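Chapter 11
Washing, Drying and Storing Small Moulds

Frozen desserts need little equipment, and most of it is cheap plastic. The work is in the cleaning. A lolly mould has narrow cavities, tight corners and a cap for each opening, and any syrup or milk left in these places will spoil the next batch. This chapter deals with washing by hand. Machine washing is covered in Chapter 12, along with the care of metal tins.

By the end of the chapter you should be able to set up a washing area on an ordinary worktop, take a mould apart in the right order, and judge when the parts are fit to be put away.

11.1 Setting up the worktop

Many kitchens have a single sink, and in shared kitchens it is often in use. Basins and tubs placed on the worktop do the same job. Choose plain plastic ones with straight sides, wide enough to take the longest mould lying flat or at a slant. Two different colours are useful where several people work together, so that each container keeps its own purpose. In the teaching kitchen at Ornholm, coloured basins are for washing and white tubs for rinsing.

Stand the two side by side, close enough that a mould can be lifted from one to the other without dripping on the floor. Wipe the worktop first. Crumbs and flecks of dried food are hard to see on a patterned surface, and they stick to wet plastic.

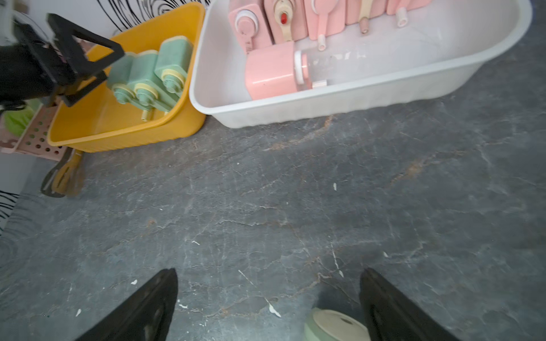

Figure 11.1 A mint-green lolly mould in a yellow basin, with a white tub alongside. Three of the cream caps can be seen on the mould.

11.2 Taking the mould apart

Caps and sticks come off before washing. Hold the body of the mould steady with one hand and ease each cap away with the other. Do not twist a cap that is meant to pull straight out, as the rim will split. Put loose caps in a small bowl, where they will not be poured away with the water.

Lautaro Acuña, who ran the dessert kitchen at Pindstead, had his trainees soak every mould for 25 minutes before touching a brush. Zoia Onyshchenko, in her notes for the Jusby course, prefers a shorter soak and a second change of water. Both methods are compared in Section 11.4.

Before reading on, look at a mould you have used at home and find the places where a brush would not reach.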